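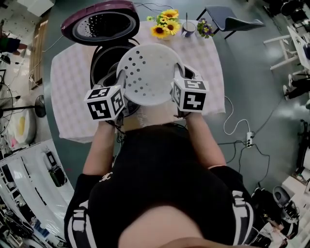

steamer plate, rice cooker, sunflowers

Search posts Go

EVs & Hybrids

Posted Mon 5 December by ogilvie_drives

ok quick thread on the Velico plug-in — had it since October, ppl keep asking

electric range: sticker says 35 miles. Cold mornings I get less. Heater eats it

home charging on the regular outlet = overnight. Got the Nireck wall box put in, now it's 2 hours. Worth it imo

highway — engine kicks in over hills and its loud. Not awful. Just loud

trunk is tiny bc battery. stroller OR groceries

app keeps logging me out, dealer in Nastusano says update comming. they said that last month too

gas so far: one fill up. more than 30 short trips all on battery

would I get the full electric next time? maybe. ask me after winter

tires next, need opinions on all seasons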